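Home | Past issues | Workshop notes | Subscribe

Cables, cables and more cables

September has been cable month here at Beltbridge, and my wrist knows it! Those of you who've been following along will remember that we spent the winter on cups and lids. The new set is all about cords: picking them up, dragging them clear, tucking them out of the way. Anyone who's ever sat at a desk knows how much of life that is.

The plan is 200 runs for each job on the list, and we're using the hand-held gripper for all of them. You squeeze, you grab, you move the thing, you let go, and the whole go gets saved as one example for the model to learn from. I try to start each run from a different spot (left a bit, up a bit, cord looped the other way) so it doesn't just learn my favourite angle.

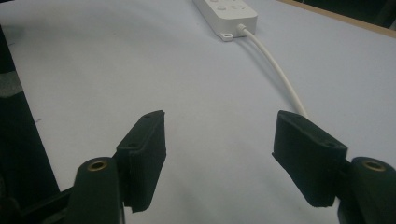
The power strip and its cord, seen between the gripper's fingers.

White cords are my least favourite, I have to say. They're hard to judge against a pale tabletop, and I keep closing the fingers a touch early and pinching nothing. We've kept a few of those misses in a separate folder called Ruchti, because I'd like to see whether showing the model a fumble and then a second try helps it recover from its own. My hunch is yes, but I've been wrong before.

So far I've thrown out 21 runs from the cord set, mostly for going too fast. Slow and boring is what we want. I do 40 in a sitting, then tea, then I label them while I still remember which was which.

The total across all jobs is now 1295, and the next training round on Lisa (our little model, for newer readers) starts once the cord runs are labelled. I'll share how it goes in the next issue, good or bad.

Comments

tisitetti_fan: Do you count a run if you drop the cord halfway but get it in the end?

knotty: Please do extension leads next, the orange ones. Mine tie themselves up overnight.

backshed: Forty in a sitting! My hand would fall off.

Contact us | © Tisitetti Newsletter | Back to top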